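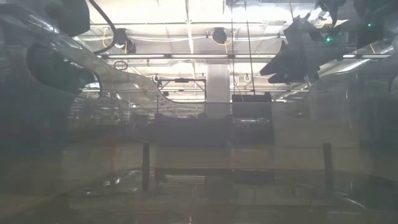 Clear plastic panel at the Clakik shop in Ravatville, with the ceiling and light fixture reflected in it.

CLAKIK PUTS TWO-ARM CELL ON FIXED SERVICE ROUTINE

Service sheets for Gikon available on request starting in April

RAVATVILLE – Clakik, which builds and runs small handling cells for packaging shops, has finished a rebuild of its two-arm cell, Gikon, and has moved it to a written service routine. The company will make the service sheets available in April to any shop that runs a bench cell of similar size.

Gikon has two arms working over one wooden table. It picks light parts such as cardboard tubes and small cartons and moves them between plastic bins. Clakik uses it to try out jobs before they go to a customer's floor, so the setup changes often. Until this year it was looked after by whoever was using it that day, and notes were kept on paper or not at all.

"We had arms that were in good shape and a cell that was not," said Bartosz Walczak, who is in charge of service at Clakik. "A bin would get moved, a cable tie would get cut to make room for something, and a week later someone would spend the morning looking for a fault in the program. The program was fine."

The rebuild took three weeks. Both arms were taken off their mounts, cleaned and put back with new bolts. The table was leveled and its frame squared up. Both grippers were stripped down, and the fingers on one of them were replaced after the tips were found to be worn on the inside face. All cables along both arms were pulled and routed again with more slack at the wrist.

Cable routing was the largest single job. Walczak said the old runs were tied too tightly between the forearm and the wrist, and the jacket on one cable had rubbed through at the bend. The new rule is that the arm is driven by hand to the far end of each joint's travel before any tie is closed. Ties are then checked again at working speed with the arm empty.

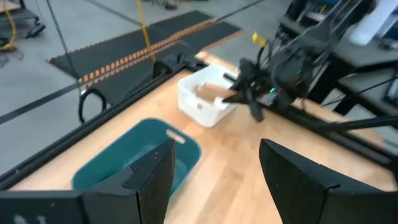

With the arms back in place, the cell was set up again from zero. Each wrist was touched off against a pin at the corners of the table, four points per arm, and the two sets of readings were compared. The first pass showed the arms disagreeing by more than Clakik allows. A loose mounting plate was the cause, and the second pass was good.

Bins are now taught by position and not by eye. Each has a marked place on the table, and the cell is not started until the bins are on their marks. Operators first run a short test with a single cardboard tube at low speed, from one bin to the other and back, with one hand near the stop button. If the tube is dropped or picks up at an angle, the fingers are checked before anything in the program is touched.

The routine itself is called Piątek, the Polish word for Friday, because that was the day the first version was carried out. It has since moved to Thursday so that any part that has to be ordered can go out before the weekend. The name stayed.

Piątek has 29 steps. Most of them are short. The sheet covers:

Gripper fingers: wipe down, look for wear at the tips, check screws with a torque driver.
Wrist: check the status light, check cable slack, clean the camera lens with a dry cloth.
Cables: follow each one by hand from wrist to base and look for rubbing or flat spots.
Table: check level, check frame bolts, wipe off dust and cardboard fiber.
Clear plastic panels: wipe with a damp cloth, no solvent. Replace if cracked at a cut edge or a bolt hole.
Floor: keep mats flat and hanging cords out of arm reach.
Test run: one tube, low speed, both directions, then the same at full speed.

Cardboard fiber gets more attention in the sheet than it did before. Tubes and cartons shed a fine dust, and in the old setup it was found packed in behind the finger mounts of both grippers. It does not stop a gripper right away. It makes the fingers close a little short, and the force setting then gets turned up to make up for it, and the fingers wear faster. Clakik now asks operators to brush out the mounts at the end of any day when tubes have been run.

The finger replacement interval has also been written down for the first time. Spare sets are kept in a drawer by the cell, and the old set is bagged and dated when it comes off. "I want to see the worn ones," Walczak said. "You can tell from the wear which way the part has been sitting, and sometimes you find the arm is coming in crooked."

Since the rebuild the cell has logged roughly 200 hours of running time. In that period Clakik recorded two stops that needed a tool. One was a loose screw on a gripper finger and the other was a connector that had not been pushed fully home. Both were fixed the same day. The company plans to keep the log open through the summer and adjust the step list where the record supports it.

Some points are still open. The torque values for the finger screws may come down, as one insert has already been stripped. The camera check is also being looked at – it needs a better way to tell a dirty lens from one that has been knocked out of line.

Shops that ask for the sheets will receive the step list, a blank log page and the setup page for the corner pin check. They are free to change the sheets to suit their own equipment. Clakik asks only that the arm maker's own service instructions be followed first wherever the two differ.

About Clakik
Clakik designs, builds and services small robot cells for packaging and light assembly. Its shop and test area are in Ravatville.

Contact
Bartosz Walczak, Service
Clakik, Ravatville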